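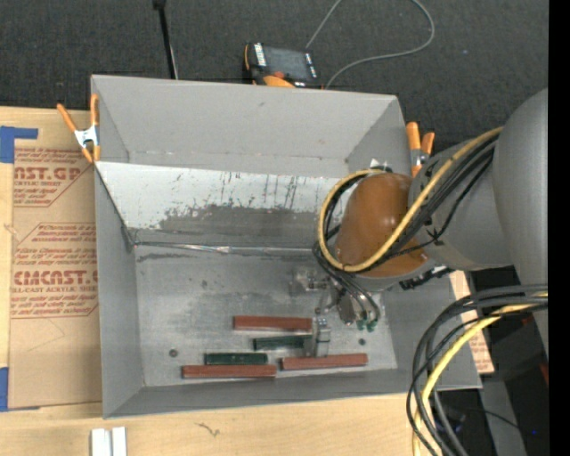 Where Things Go: Location Codes in a Small Parts Store

Trivlow supplies replacement hardware for windows, doors and shutters to repair shops. Its parts store in Jasen has 576 storage locations in six aisles, and every one of them carries a code. The stores supervisor has worked there for 19 years and wrote the current coding scheme, which replaced an older one two winters ago. We spoke in the stores office in July, after the morning dispatch had gone out.

The old scheme

The old codes were assigned in the order that shelves were bought. A shelf added to the first aisle late in its life had a higher number than anything in the aisle behind it. "You could have 212 next to 47," the supervisor says. "It worked for people who had been here long enough to remember when each shelf arrived. A new picker had a printed map, and the map was usually one version out of date."

Part numbers made this worse. Before the change, some products were stored under a location that was also the first half of their part number. When the product moved, staff had to choose between a wrong part number and a wrong location. Most of the time the location was left wrong and a note was taped to the shelf.

"The rule I would give anyone is that a location code describes the building and a part number describes the part," the supervisor says. "Once you mix them, you can't move anything without renaming it."

How the new codes are built

Each code now has 5 characters. The first is a letter for the aisle. The next two are digits for the bay, counted from the dispatch end. The fourth is a letter for the shelf level, with A at the floor. The last is a digit for the position on the shelf, left to right as the picker faces it.

Letters and digits alternate in groups on purpose. A string of digits read over a radio is easy to swap, and a letter in fourth place breaks it up. The letters I and O are not used anywhere in the scheme. The letter S was also dropped after a trial in which it was keyed as 5 several times in one month.

Bay numbers go up in steps of two. "We left the odd numbers for later," the supervisor says. "If a bay is split, the new half takes the odd number and nothing else changes. I had seen what happens when you have to renumber from the middle."

The aisle direction took longer to agree on. Some staff wanted the bays to alternate, so that a picker going up one aisle and down the next would always see rising numbers. The supervisor tested this on two aisles and decided against it. It helped on long pick lists, but most orders at Trivlow are short and most trips go into one aisle and straight back out. Counting from the dispatch end means that a low bay number is always a short walk.

Labels and shelf fronts

Labels are printed on matte polyester. The glossy type was tried first and gave poor scans under the overhead lights. Each label has the code in large characters, the barcode below it, and an arrow on levels where the label could belong to the shelf above or the shelf below.

The arrows were added late. On the beam between two levels, a label sits close to both, and the early mispicks were almost all of this type. "I looked for complicated reasons first," the supervisor says. "Then I stood in the aisle and couldn't tell which shelf the label meant."

Floor level is treated separately. Labels there get hit by carts, so they are set in a recessed holder and checked whenever the aisle is swept. Adhesive labels on the floor-level beams had been lifting at the corners within weeks.

Moving over

The change was made one aisle at a time. During the overlap, each shelf carried both codes, with the old one in gray. The stock system held a lookup table so that a scan of either label gave the same record. The supervisor had planned for the overlap to last a month in each aisle and found that it could be shorter for fast-moving stock and had to be longer for slow stock, where old paper records were still being used.

Fontana, the sister site, was brought over afterward. It kept its own aisle letters, starting where Jasen's stop, so no code exists at both sites. The supervisor calls this the cheapest decision in the project. Transfers between the two had previously needed a site prefix that people left off.

The lookup table itself was kept in Dirkidero, the stock package the company already used. It allowed a second location field but did not check it for duplicates, and that check had to be run as a report at the end of each shift.

What is still open

Returns have no proper location. They go to a bench near the door, which has a single code, so the system can say that an item is on the bench and nothing more. The supervisor would like to divide the bench into coded positions but is waiting for the door to be widened – the bench may have to move.

Oversize items are the other gap. Shutter rails span more than one position, and at present they are booked to the leftmost one. The position to the right shows as empty. "A picker knows it isn't," the supervisor says. "The put-away list doesn't know. It keeps offering that space." A blocking flag has been requested, and until it is available the affected positions are held closed by hand.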